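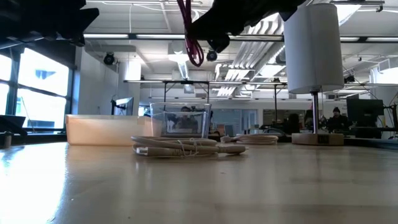
Subject: Re: [workroom] Sorting the cables by color

From: Raimonds Hunt
To: workroom list
5 March

Žydrūnas Kalniņš wrote:

> Hi all,
> I'd like us to settle on one way of keeping the cables. My proposal:
> two bins on the wood table, the orange see-through one and the clear
> one. Reds and pinks go in the orange, everything pale goes in the
> clear. Every cable is coiled and tied before it goes in. We did it
> this way when I was at Stindano and I never once had to hunt for
> a lead. The 253 cables on the old list could be down to something
> sensible by July if everyone does a few at a time.
> Objections to the list, please, not to me in the hallway.
> Ž.

Objections to the list, then.

I've got nothing against bins. I've got nothing against coiling either, and the beige one with the thin tie around it is a real improvement on what we had in the drawer. A flat loop with the plug end left poking out is about as good as cable storage gets. You can see what the plug is without undoing anything.

What I don't buy is the color part. Color tells you what somebody had in stock the day they ordered. I have two teal network cables here and I couldn't tell you from across the room whether either one is any good. I also have a light blue one, and under your rule I have no idea where it lives. Is light blue "pale"? Is teal? Cream I'll give you.

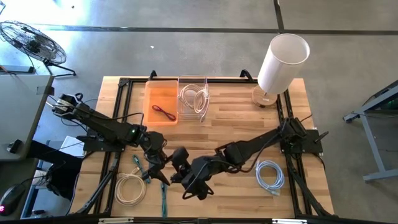
1. What is the rule for blue and green?

Your message covers reds, pinks and "everything pale." The teal and the light blue were both out on the tabletop, along with a cream one, while the bins had one coil each to show for themselves: dark red in the orange one, white in the clear one. I grant you both of those are where you said they should be. They're also the easy ones.

2. Are the bins big enough?

The orange one is low. One short cable curled up in it looks very tidy. Put a long one in there, or six, and I think you'll be back to a nest. The clear one is better, but the white coil already stands up against the walls, and that's one cable. Someone should try it full before we buy more of the same. Rendville had them at 70 for a pack, last I looked, and I'm not voting for that on the strength of two coils.

3. Why not sort by what's on the end?

Network with network, power with power, the odd ones in a box marked odd. When I go looking for a cable I'm thinking about the socket. I've never once gone looking for a pink one. Dmytriv tried color in the Saltusham building and ended up putting labels on everything anyway, so we could skip a step.

4. Who updates the list?

The old list says 253 and I don't believe it. Half of those entries just say "cable, misc." If we're going to handle every one of them to coil and tie it, that's the time to write down the length and the ends. Doing the coiling now and the list later means doing it twice.

5. The lamp.

Small thing. If that table is going to be the sorting table, can the lamp with the white shade stay on it, at the corner? The windows do the job during the day, but I do most of my sorting in the evening and I'd like to be able to read the print on a connector.

So I'm a no on color and a yes on coiling. I'll happily do a trial by connector with the same two bins, and if it's worse I'll say so here. Žydrūnas, if you still have the Stindano sheet, post it. I'd like to see what they did about blue.

Raimonds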